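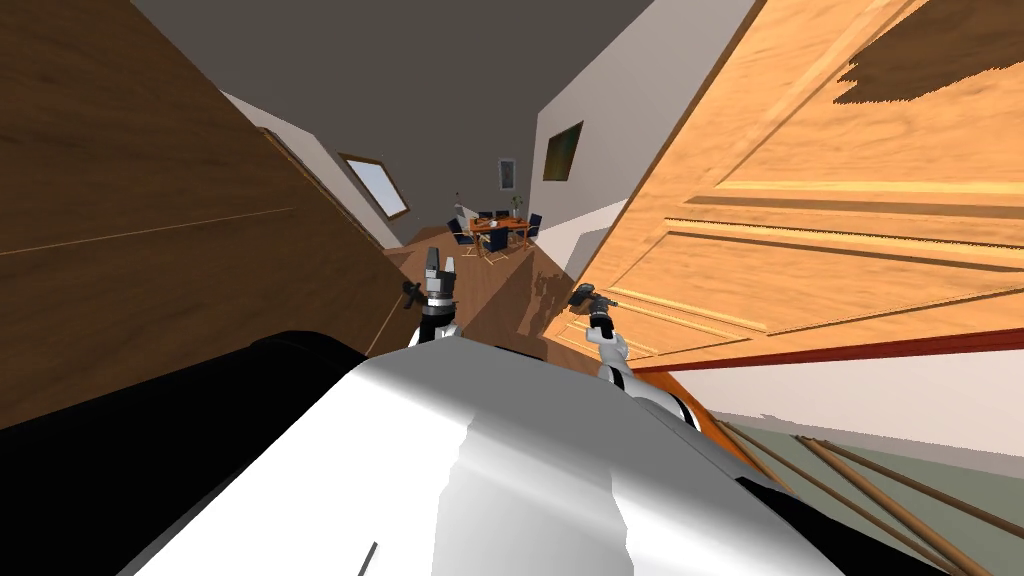

Both arms raised, with walls and floor on the diagonal.

Collecting | Cards & Memorabilia

Last updated: October 5, 2019

The price of a plastic slab

Favedville has a card show every May, and this year I spent most of it listening to men explain why a grade of 9 is a tragedy. The card in question was a Pellegrini rookie, centered well enough to my eye, and it had sold raw at the next table for $7. In a slab with a 10 on the label, the asking price was $300.

I have trouble with that. The Rundadberg set was printed by the truckload, and anybody who opened packs back then has a shoebox full of it. Grading companies say they protect the buyer. Maybe so, but they also get paid for every submission, and the more we worry about corners the more envelopes they receive.

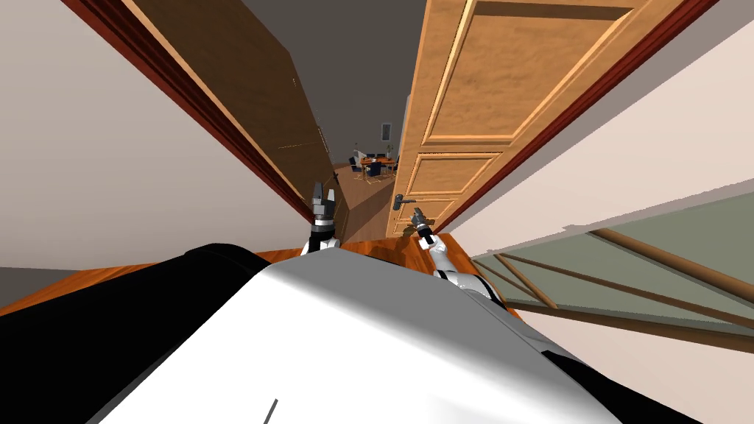
Two grippers near a doorway, one just below the door handle.

A dealer told me he had sent the same Ciltero insert in 2 times, cracking it out of its case in between. It came back an 8, then a 9.5. He thought this was a funny story. I thought about whoever paid for the 9.5.

None of this makes slabs worthless – for an expensive vintage card, I'd want a second opinion on trimming too. But I bought the $7 Pellegrini, and it went home in a penny sleeve.

We use cookies to improve your visit. By continuing to browse, you accept our cookie policy.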